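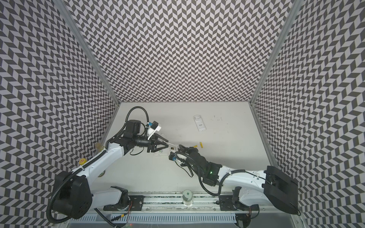

Szymon Sowa
25/6/18
Antes de gastar dinheiro em papel desse, eu queria ver uma parede feita há mais de um ano. Zigue-zague preto e branco é bonito no catálogo. Em três paredes, com mesa branca no meio, eu duvido que alguém aguente trabalhar ali uma tarde inteira.

tinta_e_cola
Aguenta sim. Tenho chevron no canto de costura desde agosto e depois de uma semana o olho nem registra mais. Cansa mais a parede branca com a luz batendo.

Szymon Sowa
Uma semana é pouco para o olho desistir de reclamar. E a emenda? Nesse tipo de desenho, qualquer milímetro fora aparece de longe.

tinta_e_cola
Aí depende de quem cola. Na minha, a emenda ficou atrás da estante, admito.

Grażyna Kaczmarczyk
Três paredes são dois cantos, e canto é onde o zigue-zague morre. Nenhum canto de casa velha está no prumo. Se tiver um perfil de alumínio na quina, como no da foto, pelo menos dá para esconder o corte. Sem perfil eu não faria.

marreta77
Perfil resolve o corte, não resolve a parede torta. Medi a minha com nível antes de colar e mesmo assim o desenho subiu de um lado. Usei o Skonavano, 2 rolos, 761 reais com a cola. A loja jurava que "encaixa sozinho". Não encaixa.

Szymon Sowa
761 por dois rolos? E ainda teve que refazer?

marreta77
Refiz uma faixa. O instalador me pediu 1083 para tirar tudo e começar de novo, mandei passear.

tinta_e_cola
Você comprou o mais chato de casar. O da Drateo tem repetição curta e perde menos papel.

marreta77
Perde menos segundo o rótulo da Drateo. Alguém aqui mediu a sobra?

Grażyna Kaczmarczyk
Eu guardei a minha, deu quase um rolo. Outra coisa: com a bancada encostada, a parte de baixo suja primeiro, e no claro do desenho qualquer respingo aparece. Pergunte se é lavável e peça um retalho para esfregar em casa. O meu "lavável" soltou tinta no pano.

Szymon Sowa
Era isso que eu imaginava. Me passaram 1740 pelas três paredes, material e mão de obra. Por esse preço vou pintar de cinza e colocar o papel só na do fundo, se colocar.

tinta_e_cola
Só na do fundo fica com cara de serviço pela metade.

Szymon Sowa
Fica com cara de quem não gastou 1740. Vou pedir o retalho primeiro e esfregar com detergente.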